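Tavico > Programs > Hand Demonstration > Frequently asked questions

Reading time: 2 minutes
Print this page | E-mail this page

What does a demonstrator do?
A demonstrator performs an everyday task while holding a gripper tool, and the recording is later used to train a robot arm. The present collection covers small tabletop tasks. Its target is 1000 accepted demonstrations, of which 857 have been recorded at the Drallside site.

Is experience required?
No. New demonstrators complete a practice set of 38 short tasks before their recordings are counted.

How should the gripper be held?
Keep both fingers in view of the camera and approach the item at a steady pace. Open the fingers fully before reaching for anything – a half-open grip is the most common fault found at review.

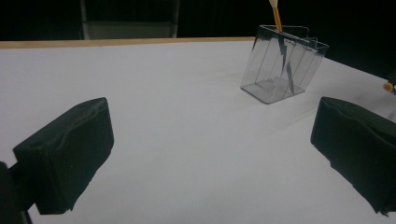 Light items call for particular care. Close the fingers only until the item is held, lift it clear of the table, and pause briefly before moving on. If an item is dropped, finish the recording and mark it as a failed attempt. Failed attempts are kept and labelled separately.

When is remote control used instead?
The Okabe station is used for tasks that cannot be done comfortably with a hand-held tool. Demonstrators there operate the arm from a seated console and must complete the Asar module first.

May I withdraw a recording?
Yes. Requests received before the end of April will be honoured in full. Please quote the session number shown on your sign-in sheet.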